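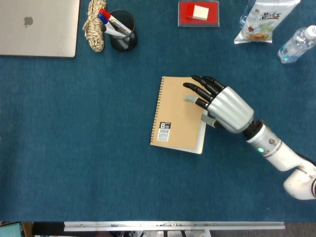 Budgeting for a robot hand

Budgeting for a robot hand is the job of working out what a hand, its arm and everything around them will cost before you order any of it. I've done it twice now, once for the workshop at Pristamix and once for Tastora, and I'm writing this entry mostly from those two rounds (so expect some opinions!).

What goes in the budget

The hand gets all the attention, but please start with the table. You need a work surface, mounting hardware, cables, spare fingertips and a box of everyday stuff to practice on. Our first list at Pristamix had 96 lines, and the practice items were the cheapest of the lot: notebooks, markers, a water bottle, snacks.

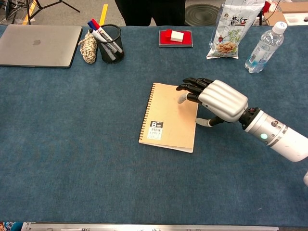

Fingers over the cover of a spiral notebook, with markers and a laptop farther back.

Thin, flat things like notebooks are where I'd spend your trial time. A hand that's great with bottles can be hopeless with a cardboard cover, and you want to find that out while the supplier is still paying for shipping.

Quotes

Ask for parts and service on separate lines. Our two service quotes came in at $2,076 and $1,374 a year, and the cheaper one left out fingertips, which my colleague Pao-chu Choi spotted in the small print. We'd have blown through the difference by September.

Planning for wear

I set aside money for five years. Velimir Ivanov at Tastora thinks that's too long and plans for three, and we still argue over it. Whichever you pick, put the training days in the first year's budget, along with a second set of cables.

See also: Gripper leasing; Spare parts planning; Workbench layout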